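Ticket 639 - two-arm bin liner task, autonomous success rate dropped
Opened July 6, 2026
Owner: Ayana Degefa
Site: Virnedton

OK so I'm reopening this one. We retrained the bagging policy on 257 demos and the success rate on the liner task went down, and I can't blame the arms this time. With the old checkpoint we got the bag seated most of the time. With the new one it grabs fine, spreads the plastic a little, and then dithers over the rim until the episode times out at 60 seconds.

Things I've ruled out so far: gripper calibration, the wrist camera offsets, and the action chunk length (I put it back to 10, no change at all).

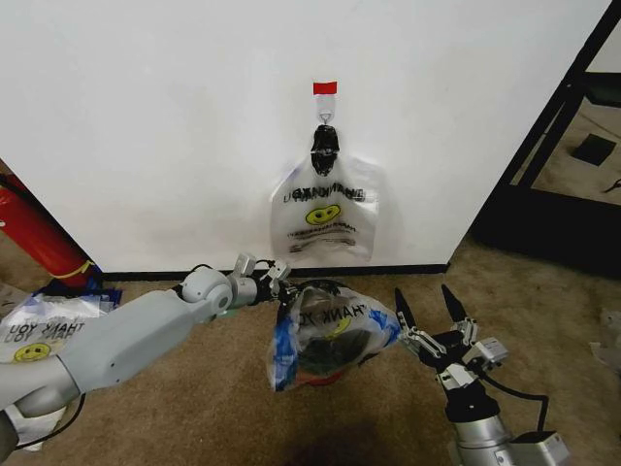 Mark Anthony Tan: Did you check how the demos were split by operator? Charito puts the far side of the bag over first and Ottar does the near side. If you mixed them without labels, I'd expect exactly that kind of dithering.

Well, shoot. I had not checked. Pulled the metadata and yes, it's an even mix of both styles, no operator tag anywhere in the conditioning. The old checkpoint was trained on Charito's demos only!

Next up was the container pose, because Unard logs it from the head view and the numbers were jumping all over. The estimator assumes the thing stays on the floor while the bag goes on. Plenty of our episodes don't look like that - the container is up off the carpet between the two grippers with the plastic bunched in it, and the estimator just has no idea what to do there. I've turned on the lifted flag for those segments and it's way calmer now.

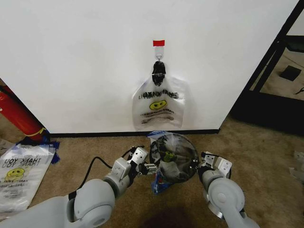
Started a retrain with an operator token added, everything else the same. I also kept a copy without the token so we can compare them fairly.
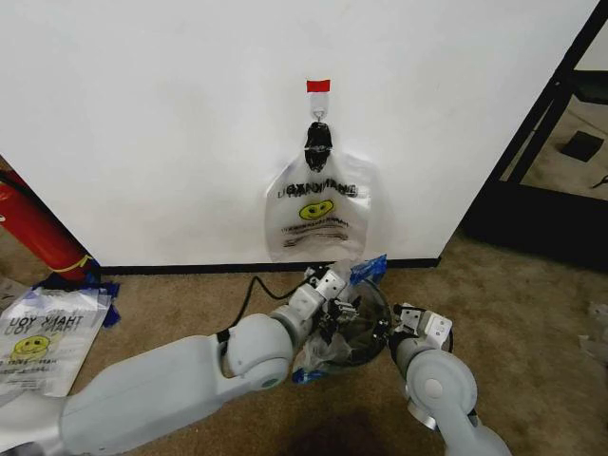
Same eval script for both, same starting poses, seeds fixed. Analyn is going to score them blind so I don't talk myself into anything (I would, I know me).

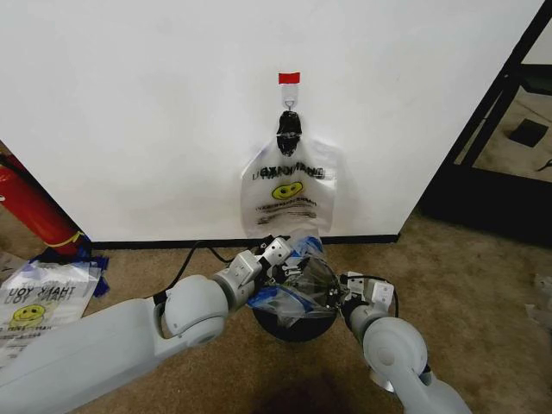
Leaving this open until her scores are in. If the token fixes it, I'll write it up for the Bollenley folks and we can plan the bigger collection for August.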